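Serving trays that fit side by side on a narrow table?
Tables and Serving > Small Spaces

kavel_myrtle
Jul 14, 2022
I have a brown table that gets used for everything, and I'm trying to settle on trays for it. Two people eat there most nights, soup or cereal, nothing fancy. I bought one red and one green, both plastic with a raised rim, close to the same size. Set the long way they go next to each other with the rims almost touching. My question is whether to leave them like that or turn them sideways and give each person some room. The flowers normally stand on the left. 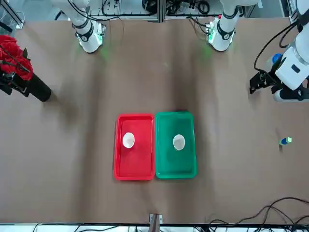 Red tray, green tray, a white bowl in each. Vase is on its side.

Any opinions welcome. I can still return the trays, I have the receipt.
Myrtle

abundio_l
Leave them the long way. If you turn them you lose the middle of the table and you'll be knocking elbows with whoever is across. I'd put the bowls at the bottom of the trays though. Yours are up in the top half and that's a long reach with a spoon.

milanb
Disagree with abundio_l. Bowl at the top, bread or a napkin at the bottom. That's how we did it at the cafeteria in Escobedo and we put out 200 trays a day. Bowl at the bottom means sleeves in the soup.

abundio_l
A cafeteria tray gets carried. Hers stay on the table.

milanb
They get carried to the sink.

vasilis_n
I'd worry more about the vase. A tall narrow one goes over every time somebody pulls a tray toward them. Put an inch of gravel in the bottom or get something squat. I like the red flowers with the red tray, for what it's worth.

kavel_myrtle
Gravel is a good idea, I have some left from a planter. The bowls are up there because that's where I set them down. I'll try both ways this week.

Second thing. The other side of my setup is a mess of wires and I would like to fix that at the same time.

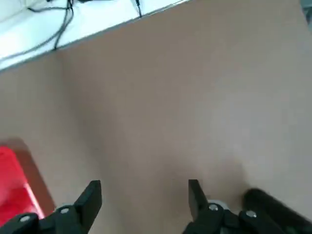 Black cables on the white part, next to the brown. Red at the left.

I don't want to drill anything.

abundio_espinoza
Adhesive clips. The Wivance ones come 7 to a pack and I've had 2 packs up since last September. Wipe the surface down first and wait an hour before you hang anything on them. For the thin loopy stuff in the corner, one hook and loop strap and you're done.

vasilis_n
Clips leave marks on white. I pulled some off a shelf and ended up repainting it. I'd use a cable box and push the whole bundle inside.

abundio_espinoza
A box takes up the space she's trying to free up. Warm them with a hair dryer and they come off clean.

vasilis_n
Mine didn't.

milanb
Do you need all of those plugged in? I'd start by unplugging what you don't use. Then see if there's still a problem.

kavel_myrtle
Probably not all of them. I'll sort through it Saturday.

On the trays, I'm keeping them. I tried them sideways at lunch and they hung over the front, so the long way it is. Bowls at the top for now, sorry abundio_l. The hardware store in Ilville has straps, so I'll get those first and hold off on the clips.

abundio_l
Fine by me. Check that they fit in your dishwasher before you throw out the receipt.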